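Perley: A Web Player for Community Radio Archives
Project report, second semester

1. Background

Stindutbridge has a community radio station that has put its spoken-word programs online for several years. The archive holds 629 recordings, most of them between twenty minutes and an hour long. Until this project they were listed on one long page with a download link next to each title. Listeners had to save a file before they could hear any of it, and the only way to find an older program was to know its name.

Our group of four built a small web application called Perley that lets a visitor search the archive, play a recording in the browser, and come back later to the same point. The station agreed to let us use the full archive as long as we did not change the original files.

2. Choosing a format

We first planned to convert everything to a newer audio format at a low bit rate. We dropped this after the first month. The savings in storage were real, but two of our older test phones would not play the converted files, and keeping both versions would have used more space than we started with. Perley streams the original MP3 files in pieces, so playback can start before the whole file arrives.

The food programs were our usual test material. They have long titles, several speakers and a lot of background noise, and the Matska series alone runs to 19 episodes.
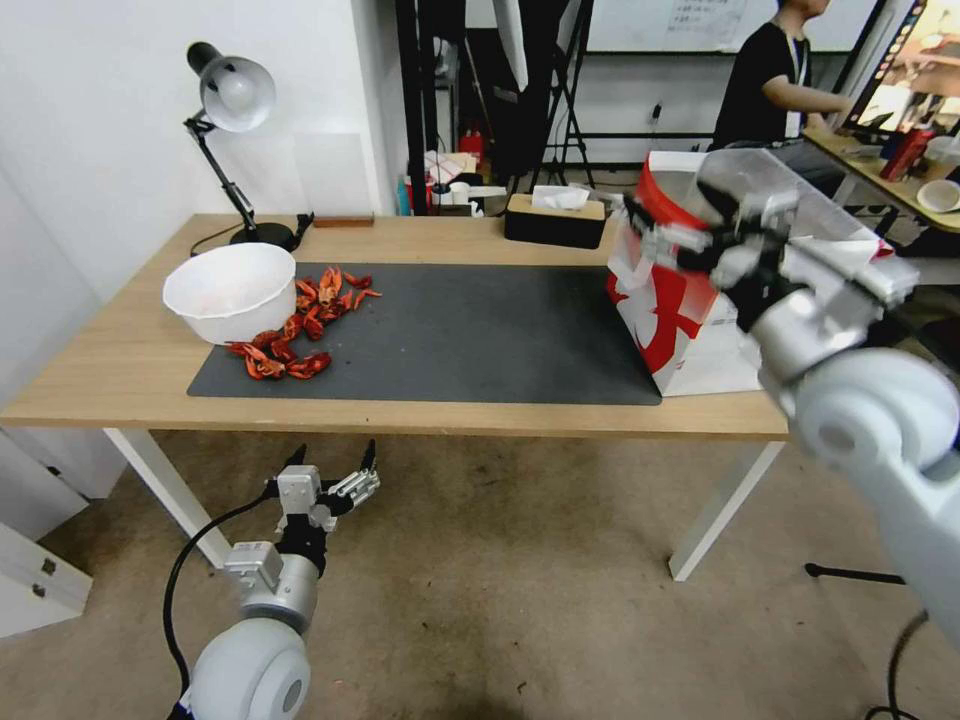 Figure 1. Crayfish and a white bowl on a gray mat.

3. Search and metadata

The old page had titles and nothing else. We wrote a script that reads the tags stored in each file and saves them in a database table. This worked for most of the archive, but 70 files had no tags at all or had the name of the recording software in the title field. We fixed those by hand over two evenings. One of them is still labeled "untitled part 2" and we could not find part 1.

Search looks at title, series, speaker and year. We tried adding a fuzzy match so that misspelled names would still bring up results. With the threshold too loose, a search for "Beaudoin" returned half the archive. We settled on allowing one wrong letter in words longer than five letters - shorter words must match exactly.

4. The player

The player has a play button, a progress bar, a speed control, and buttons that skip back or ahead. The saved position is kept in the browser's local storage, which meant we did not need user accounts. The drawback is that a listener who starts on a phone cannot continue on a laptop.

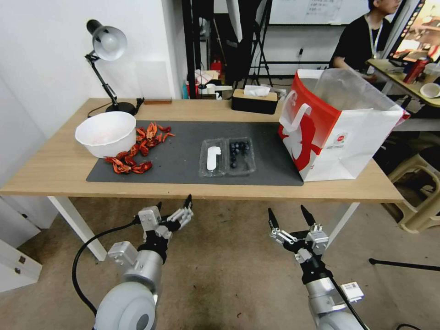
Cover art took more time than expected. Some programs had square images, some had wide ones, and many had none. We crop every image to a square in the browser and show the series name on a plain background when there is no picture to use.

5. Testing

We asked classmates to find a given program, play it, close the tab, and return to it. The most common complaint was that the skip buttons were too close together on a small screen. We moved them apart and made them larger. A second problem was that the saved position was sometimes lost in private browsing mode. We have not solved this, and the page now shows a short notice about it.

The server log recorded 3628 play requests during the trial in November. Many of these were our own, and we did not separate them out, so the number says little about real use. It did show that the server could handle the load without errors.

6. Remaining work

The Beaudoin interviews still need speaker names in the database. We would also like to add an RSS feed for each series so that people can subscribe in a podcast app. The code for this is half written and is in the feeds folder of the repository, along with notes on the date format problem.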